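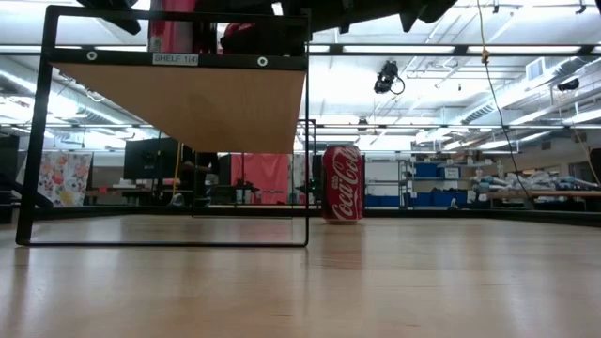 棚の話だけで午後がまるまる潰れるとは思っていなかったんです。行く前に用意した質問は二枚ぶんあったのに、一枚目の途中で日が傾いてました。

会いに行ったのはブリッタ・フレーリヒス（Britta Frerichs）さん。Cellhamで Firkolwood という小さな工房をやっている人で、家や店の棚をつくったり、人の家に行って棚の中身を並べ替えたりしています。本人いわく「つくるのが半分、片づけが半分。請求書を書くときはいつもどっちの仕事だったか迷う」。わたしは前に一度、友だちの台所で彼女の棚を見て、そのときから気になっていたのでした。缶詰と瓶とお茶の箱が並んでいるだけなのに、なんだか手を伸ばしたくなる棚だったんですよね。

訪ねたのは2025年9月27日土曜日。灰色のコンクリートの床に、白い天井の、飾り気のない部屋でした。テーブルは明るい色の木で、艶があって、コーラの赤い缶を立てると赤い影がぼうっと手前に伸びます。わたしはまずこの影に気を取られてしまって、あいさつもそこそこに「きれいですね」と言ったら、ブリッタさんは笑って「指紋もきれいに見えるよ」と言いました。

「艶のある天板はね、好きな人と嫌いな人がはっきり分かれるの。わたしは長いこと嫌いなほうだった。父の家の食卓がぴかぴかで、子どものころコップを置くたびに何か言われたから。でも缶とか瓶とか、そういう安いものを置いたときに急にうれしくなるのは艶のあるほうなんだよね。お皿はつや消しがいい。缶は艶」

缶は艶。メモにもそのまま書いてありました、しかも丸で囲んで。

最初に棚の話を聞きました。黒くて細い金属の足に、薄茶色の木の棚板がのっているもの。前のふちに黒い横棒が渡してあって、丸い銀色のねじが二つ、見えるところにとまっています。その間に灰色の小さなラベルがあり、SHELF 1(4) と印字されていました。（カッコの中の4は何ですかと聞こうとして、別の話になって、結局聞かずに帰ってきました。くやしい。）

ねじが見えているのは気にならないんですか、とわたし。自分の家の棚はねじにいちいちキャップがついていて、それが年に何個か取れて、掃除機に吸われていくもので。

「ぜんぜん。見えてるほうが安心じゃない？　ゆるんだらわかるし、ドライバーを持ってくればいいだけだし。キャップはね、あれは店で見るときのためのもの。家に来てからは役に立ったことがない」

ラベルについては、もう少し熱が入ります。

「棚にラベルを貼るっていうと、みんな中身を書こうとするの。小麦粉、お砂糖、パスタ、って。そうすると小麦粉を切らした日にそこへレンズ豆が入って、もうその日から嘘になる。だからわたしは場所の名前しか書かない。一の棚、二の棚。中身は変わるけど棚は引っ越さないから」

でもお客さんは中身を書きたがりませんか。

「書きたがる！　かわいい字でね。で、書いていいよって言うの。鉛筆で、マスキングテープに。一か月たってまだ合ってたら本物のラベルにしましょうって。残ったのは塩だけっていうお宅がいちばん多い。塩は動かないね、どこの家でも」

うちも塩は動いていません。十年同じ場所にある。逆に言うと塩以外は全部動いていて、先週も胡麻油を探して三分くらい戸棚を開け閉めしていました。その話をしたら、ブリッタさんはすっと身を乗り出して、胡麻油はどこにあったの、と聞いてきます。シンクの下ですと答えたら、しばらく黙って、「それは油の問題じゃなくてシンクの下の問題」と言われました。

シンクの下の問題については長い講義があったんですが、ここでは省きます。要は、扉を開けてかがまないと見えない場所に、毎週使うものを入れるなということでした。

■缶は並べてみないとわからない

ブリッタさんの片づけは、まず全部をテーブルに出すところから始まります。引き出しも戸棚も一段ずつ空けて、平らなところに立てて並べる。よく聞くやり方ではあるんですが、彼女の場合、出したあとがとにかく長い。すぐには捨てないし、分けもしません。並べて、お茶を飲む。

「座って見るの。立ってると手が動いちゃうでしょう。手が動くと、とりあえずこっち、とりあえずあっち、ってなって、結局もとの戸棚と同じ並びがテーブルの上にできる。座って眺めてると、あ、この赤いのばっかり買ってるな、とか、そういうのが見えてくる」

缶の飲みものは練習にちょうどいいんだそうです。形がだいたい同じで、割れなくて、色がはっきりしている。瓶や袋だと形に気を取られて、そこで話が止まってしまう人が多いとか。

「前に Vũ っていうお店の棚をやったの。お昼に麺を出してる店で、レジの横に飲みもの用の棚がひとつあって。そこがもう、ぐちゃぐちゃ。お客さんが自分で取るから、奥から取る人もいれば手前から取る人もいる。で、毎朝きれいに並べ直して、お昼にはもう崩れてる。お店の人は並べ方が悪いと思ってたんだけど、わたしは段差がないのが悪いと思った」

段差。

「奥の缶が手前の缶に隠れるでしょ。同じ高さなんだから。隠れると、人は手前のをどかして奥をのぞくの。どかした缶は戻さない。絶対に戻さない。わたしも戻さない。だから板を一枚入れて、片側だけちょっと高くした。それだけ」

それだけで崩れなくなったんですか、と聞くと、「崩れるよ」と即答でした。「でも夕方までもつようになった。夕方に崩れるのはいいの、もう閉めるだけだから」。

この板の工夫があとで Brundel という名前の製品になりました。名前の由来を聞いたら、近所の犬の名前だそうです。（犬の飼い主には許可をとったそうで、お礼に棚をひとつつくって、今は犬のおやつがのっているとか。）板一枚に名前をつけるのは大げさだと自分でも思ったけれど、注文を受けるときに「あの板」では通じなくて困ったのだと。

Brundelは一枚板に近いシンプルなもので、お客さんの棚の奥行きに合わせて切ります。いちばん長い注文は70センチ。どこの家ですかと聞くと、「家じゃなくて学校の美術室。絵の具の瓶」とのこと。

「長くなると真ん中がたわむから、ほんとはやりたくなかったの。二枚にしましょうって言ったんだけど、先生がどうしても一枚がいいって。継ぎ目に絵の具がたまるのがいやなんだって。それは、まあ、わかる。で、やったけど、下に支えをひとつ足した。その支えが邪魔で瓶がひとつ置けないってまだ言われてる」

テーブルの上でも、板に缶をのせて、横のなにもないところにも缶を立てて、という並びになっていました。話を聞いてから見ると、たしかに目が高いほうへ先に行きます。低いほうがあとから見えてくる。同じ缶なのに、変なものですね。

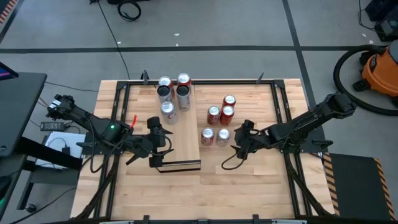
板の上には銀色の缶、右側の天板には赤い缶が中心。手前の二本は赤と銀の組み合わせ。

銀の缶と赤い缶を分けるときの決まりはあるんですか、と聞いてみました。色で分けるのって、雑誌に出てくる本棚みたいで、わたしは正直ちょっと苦手なんです。本は作者で並べたい。

「本はそう。本を色で並べる人とは仕事するけど、口は出さない。でも缶は色でいいと思う。だって色で探すでしょう、冷蔵庫を開けて。字なんて読んでない。『赤いの取って』って言うじゃない」

言いますね。

「だから色で分けるのがいちばん早い。ただね、きっちり分けすぎるのもよくないの。赤だけの塊にひとつ銀が混じってるくらいが、わたしは好き。そこで目が止まるから。全部揃ってると、減っても気がつかないのよ。ひとつ違うのが立ってると、それを目印にして『あの銀のところまで減ったら買いに行く』ってできる」

えっ、それいい！　と声が出ました。これはほんとうにその日の帰りにやって、今うちの冷蔵庫では炭酸水の列の途中にトマトジュースが一本立っています。家族からは間違いだと思われて二回直されました。

もうひとつ、開けた缶を棚に戻すかどうかという話にもなりました。ブリッタさんのところでは、開いている缶が閉まっている缶と同じ板に並んでいてもあまり気にしないんだそうです。

「飲みかけと新品を別の場所に置けって、片づけの本にはよく書いてある。わたしも昔はそう言ってた。でも家の中の人間がそれを守ったのを見たことがない。だったら端に置こう、くらいでいい。左の端は開いてるやつ、って決めておけば、手が覚えるから」

左が決まりなんですか？

「わたしが左利きだから。右利きの家なら右」

そういえばお茶をついでくれるときも左手でした。

■棚板の色のこと

ここで少しだけ、木の色の話を。テーブルも缶をのせた板も、同じような淡い色をしています。棚のほうはもう少し茶色が入って見えました。わたしは家具を買うときにこの色合わせでいつも挫折していて、家に四種類の茶色があります。どれも店では「ナチュラル」という札がついていたのに。

「合わせようとするからつらいの。合わせるなら完全に同じか、ぜんぜん違うか、どっちか。ちょっとだけ違うのがいちばん気になる。でもね、間に黒い線が入ると平気になる」

黒い線？

「棚の足が黒いでしょう。前の棒も黒い。木と木の間に黒が入ると、色の違いを比べなくなるの。目がそこでいったん切れるから。写真の額みたいなもの。わたしは色合わせで困ったら全部これで逃げてる」

逃げてる、という言い方が気に入りました。プロでも逃げるんだ、と。それで足の細い棚が多いんですかと聞くと、それは別の理由で、太い足だと角に缶が入らないから、だそうです。缶って丸いので、角に柱があるとどうしても余りが出る。細い足なら、外側にもう一本立てられることがある。

「棚の横に立てちゃうのよ、みんな。棚の中じゃなくて。のせきれなかったやつを横に一本だけ置くでしょう。あの一本がわたしは大好きで、お客さんの家に行ってそれを見つけると、あ、ここに人が住んでるなって思う。片づけに来たくせにね」

それは片づけないんですか。

「聞く。『この子は中に入れる？』って聞いて、いいですって言われたらそのまま。あとで見ると、たいてい次の週も誰かがそこに立ててる。だったらそこが場所なんだと思う」

棚の上にのっているものの話も出ました。棚の上にピンクがかった赤い包みがひとつあると、やっぱりそこに目がいきますよね、と言ったら、ブリッタさんは包みものは苦手だと白状しました。

「袋とか包みとかは、立ってくれないでしょう。立っても三日で寝る。寝ると幅を取る。だから包みものは棚のはしっこに寄せて、隣に何か細いものを立てて支えにするの。本立ての要領。支えがなくなると全部が順番に倒れてきて、あれを朝に見るとその日はもうだめ」

わたしの家の乾物コーナーは毎朝それです。

■在庫ノート

工房で見せてもらったもののなかで、いちばん驚いたのはノートでした。方眼の、角がめくれた厚いやつで、Firkolwoodを始めてから頼まれた棚の寸法を全部、手で書いてあります。幅、奥行き、高さ、それから「何をのせるか」。最後の欄がとにかくおもしろい。「ジャム（義母の）」「釣りの道具、ただし妻の許可した分」「植木鉢になる予定のもの」。

いちばん新しい行の番号は1,663でした。

「全部が注文になったわけじゃないよ。測っただけの人もいるし、測ったあとで引っ越した人もいる。でも書いておくと、何年かして電話が来るの。あのときの棚、隣にもう一個ほしいんですけどって。そのときに番号で探せるのがうれしい」

パソコンには入れないんですかと聞いたら、一度やってやめたそうです。パソコンに入れると「何をのせるか」の欄を短く書いてしまうから。食品、とか、雑貨、とか。それだとあとで読んでも誰の家だったか思い出せない。

ページをめくらせてもらっていたら、12月のところだけやたらと行が詰まっていました。年末になると棚を測ってほしい人が増えるんですね、と言うと、ブリッタさんは首を横に振りました。

「測ってほしいんじゃなくて、お客が泊まりに来るの。それで急に戸棚を開けられるのが怖くなる。12月の電話はみんな早口。わたしは毎年、棚はつくらないほうがいいですよって言う。間に合わないし、あせって決めた寸法はだいたい違う。かわりに、開けられそうな戸棚をひとつだけ選んでもらって、そこだけやる」

ひとつだけ。

「コップのところ。客が勝手に開けるのはコップの戸棚だから。あとは開けない。開けたらその人が悪い」

この潔さ、見習いたいです。うちのコップの戸棚には今、コップのほかに電池と、誰のかわからない計量スプーンが入っています。

帰りぎわに、じゃあブリッタさんの家はどうなんですかと聞いてみました。ずっと聞きたかったんですけど、失礼かなと思って最後まで取っておいたやつです。

「見せないよ！」と大きな声で言ってから、少し教えてくれました。台所の棚は9年前に自分でつくったもので、実は寸法を間違えていて、いちばん上の段に背の高い瓶が入らない。酢の瓶だけがずっと窓ぎわに立っている。直せばいいのに、と周りからは言われるけれど、もう酢は窓ぎわにあるものだと家族みんなが思っているので、今さら動かしたら誰も見つけられないだろう、とのことでした。

「ノートには書いてあるよ、一番に。うちの棚。のせるもの、酢以外」

それからもう一杯お茶をもらって、結局その一杯のあいだは瓶のふたの話をしていました。ふたの話もかなり長くなったので、また別の回に書きます。質問の二枚目もまだ丸ごと残っていますし、胡麻油はコンロの横に移しました。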